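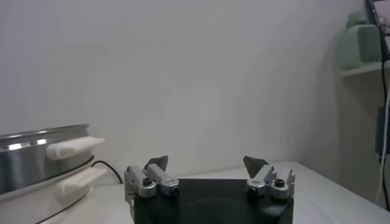

Page last changed: September

Open afternoon at the Randport kitchen laboratory

The Randport laboratory opened its doors to the public in September, as it has done each year since moving to its present building in Fetisdale. Visitors were admitted from two o'clock in parties of no more than 19, and each party was taken through the three rooms in which the household robotics programme carries out its work. By the close of the afternoon 400 people had passed through the building, among them school groups, members of the care professions and a good number of residents who live close by.

The programme, known as Gouveia, is concerned with the handling of ordinary kitchen equipment. Its purpose is to find out which everyday tasks a robot arm can carry out safely in a home of normal size, using the appliances that are already there. The laboratory does not build special cookers or special cupboards. Equipment is bought from ordinary shops and placed on a plain white table against a plain white wall, with the arm working above it.

The second room drew the longest queue. On the table stood an electric cooker with a stainless steel pot set on a white base. A rounded white handle projects from the pot, and a second one, just below it, from the base. The arrangement is a familiar one to most cooks, but it presents a real difficulty to a machine. The two handles lie close together and point in much the same direction, and they are nearly the same colour as the table and the wall. An arm that closes on the lower handle when it has been asked for the upper one will move the whole appliance, together with its power cord.

The gripper used at Randport has two angular, dark grey fingertips carried on short aluminium linkages. A small camera looks out between them, so that the staff see on their screen very much what the arm itself has to work from. Visitors were shown the view with the fingers fully open and were invited to say where they themselves would take hold. Several pointed to the rim of the pot. It was explained that the polished surface reflects light strongly, and that bright streaks on metal can be mistaken for edges. The handle is therefore preferred.

Each attempt is recorded from the approach to the release. In the present series the laboratory has made 979 attempts at lifting a pot by its handle, of which 693 were completed without help from a member of staff. The remainder were stopped by the operator or ended with the fingers closing on the wrong part. Staff were careful to say that these figures relate to empty pots only. Work with water has been planned for the coming year, and work with heat will not begin until that stage has been reviewed.

Questions from the public were frequent and well considered. One party asked why the arm moved so slowly. The speed is limited by the laboratory's own safety rules whenever persons other than trained staff are in the room, and on a normal working day it is somewhat higher. Another party wished to know whether a trailing cord should simply be tied back. Staff replied that cords are left where they fall, as they would be in most kitchens, and that the arm must learn to work near them.

In the third room visitors could try the hand controls for themselves. Those taking part were asked to bring the fingers of a training arm to either side of a wooden block and close them gently. Most needed more than one attempt, and many remarked that judging distance on a flat screen was harder than they had expected - a point on which the staff were in full agreement.

The laboratory wishes to record its thanks to Plultgate, which lent the seating and the portable ramp used at the side entrance. The ramp was in steady use throughout the afternoon and a permanent one has been requested. Visitors also asked for larger lettering on the wall notices and for a quieter session for those who find crowds tiring. Both suggestions have been accepted for next year.

Schools wishing to arrange a separate visit may apply in writing to the Fetisdale office. Morning visits begin at ten o'clock and last two hours. Pupils should wear closed shoes, and long hair should be tied back before entering the second room.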